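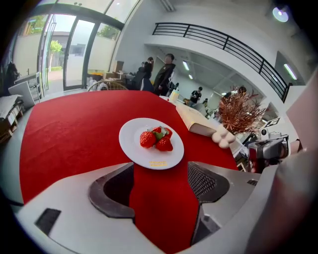
Figure 2. Three strawberries on a white plate, seen from the hand-held gripper, one of the tabletop set-ups costed in Section 5.

5.2 What we'd buy again

I'll start with the hand-held grippers, as they ate far less of the budget than I'd feared when I drafted the Paddale plan in October. Our first quote covered 2 units and a small box of spare fingers, and I very nearly crossed the spares out to save a bit (so glad I didn't!). Fingers get swapped more than any other part, and soft fruit is a big reason why. In Figure 2 the berries sit clustered on the plate, one with its leafy top showing, and you want finger surfaces in good nick before you go near something that bruises that easily.

The arm was a different story. Riritz and Ernholm both quoted, and the gap between them was 17 per cent before freight, which sounded like an easy decision until I read the service terms. Ernholm's cheaper price left out calibration visits, and once I'd added those over 5 years the two came out close enough that I went with whoever could deliver sooner. That was Riritz, at 11 weeks.

Props are the line I'd pad next time. Plates, tablecloths, fruit, dried branches for a bit of clutter behind the plate: each one costs next to nothing, so I'd lumped them under "consumables" and forgotten them, and then the Seyoum sessions went through that line well before the end of the term. I'd now give props their own row in the spreadsheet, with fresh produce listed separately from the things you can put back in a cupboard. Table 4 has the revised split.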